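Stop Buying the Fourth Camera

By Hanne Ketilsson

Every lab I visit wants more cameras. One on the wrist, one overhead, one on a stand to the side, and then somebody asks for a fourth. I have spent most of this year comparing setups for Plirnosov, a small outfit that teaches arms to clear tables, and I think the money is going to the wrong place. It should go to the fingers.

We tried two hand-held grippers over the summer, the Hemmin and the Gundell. Both record from a camera on the tool itself. The Hemmin costs 2,000 dollars more and has the better lens. Its fingers are hard plastic, and they slide off anything round. The Gundell has soft fins that bend around a cup. We logged 312 grasps with each. The Gundell held on in 87 more of them, and its pictures are worse by any measure you like.

Troels Dalsgaard, who runs our training jobs, did not believe it and asked for the logs. He found 2 mislabeled files. They did not change the result. 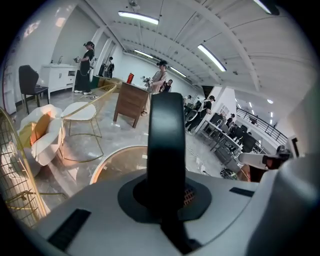

View from the hand-held gripper, with two people in headsets holding controllers across the room.

Controllers are the other place where people overspend. A headset and a pair of controllers will let a new person drive an arm after a short lesson. Aitana Urquijo wants us to move to a full exoskeleton rig, and she has a point about wrist angles. I have used one. It is heavy, it has to be refitted for each person, and after an hour I wanted it off. People who are tired give you bad data, and no camera fixes that.

I will grant that a view from the tool has limits. The finger sits in the middle of the picture and hides part of what is behind it. Si-woo Gil at Fudwood says a second camera solves this, and for small parts I agree with him. For cups and plates, a person moves the tool a little and looks again. The arm can learn to do the same.

So my advice to anyone writing a budget this September is to buy one decent camera and several sets of fingers. Wear the fingers out and write down which ones failed and on what. We are ordering more of the soft ones in a stiffer grade, and I expect they will do worse on plates.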